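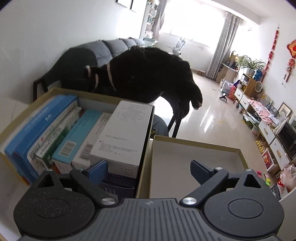 Blue finger pads open, full box on the left, empty tray on the right.

How do we get our hand-held gripper to pull cartons out of a tightly filled box?

Posted by binpicker_87

Hi all! I'm in the robotics club at Ridgeway and our project this term is moving small cartons from a box into a tray. I love this project — but we only manage around 50 clean grabs per session before we get sloppy. The slim cartons are the worst. The pads bump the neighbors and two come up together. Any tips?

Tamsin Goodwin

Oh, fun project! Our club did the same thing with medicine-size boxes and we had a blast. Start at an end of the row, where you only have a neighbor on one side, and tip the carton toward the gap before you squeeze. Once one is out, the rest get so much easier. Also close the pads partway before you go in! We kept ours wide open until the last second and knocked everything over. Deal with anything lying across the top first.

Kirier

Get softer pads.

trindelness

Agree with Tamsin on the ends. I'd add: have 2 people take turns and swap every 7 minutes or so. Tired wrists twist, and a twisted grip drags the next carton along. Good luck, and please post how it goes!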